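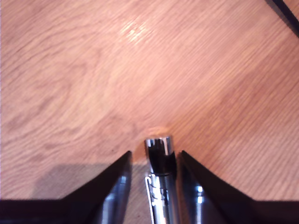

Item 4, pen pick: fingers open on either side of the barrel, clip to the left.

Vosa two-finger gripper kit – bench safety checklist
Site: Dromthorpe workshop
Checked by: Romana Vondráček
Second reader: Lino Vitale
Month: October

1. Mounting screws snug at the wrist plate
OK. I went over them twice with the short key from the kit, and I must say it is a lovely little key. Please put it back in the lid when you borrow it!

2. Emergency stop reachable from the operator's chair
OK. Lino and I both tried it sitting down, and he has much shorter arms than I do, so I feel good about this one.

3. Cable clear of the arm's path
OK with comment. There is a thin black cable lying over the wood on the far right side of the table. It is clear of the fingers for this pick, but I would dearly like it clipped down before anyone runs the wide sweep program.

4. Finger alignment over the part
OK. We used a silver pen, standing upright, and the gaps to the left and right of it look nearly the same. The tips sit a touch lower than the top of the pen, and I was happy to leave them there.

5. Grip force limit set before first close
OK. Set to 43 on the Vosa dial. The booklet allows up to 100, but please don't go there with anything you are fond of.

6. Speed limit in teaching mode
Needs attention. The kit arrived set to 60 percent, and I would feel a good deal better with a lower number for new people. Lavanya Fernandes has written to Panicker, our supplier, to ask whether it can be locked.

7. Glare on the work surface
Comment only. The table finish throws back a bright patch toward the far side. It did not bother me, but Hanyu Xiong sets up the vision add-on next and may want a mat – there is a gray one in the Grollunby cupboard.

8. Pinch warning label on the gripper body
Not checked. I ran out of morning, I'm sorry to say. Lino will do it with item 9.

9. Power-off drop test, soft part only
Open.

Result: fine for supervised trial use. Items 6, 8 and 9 to be closed before we tell Panicker whether we are keeping the kit.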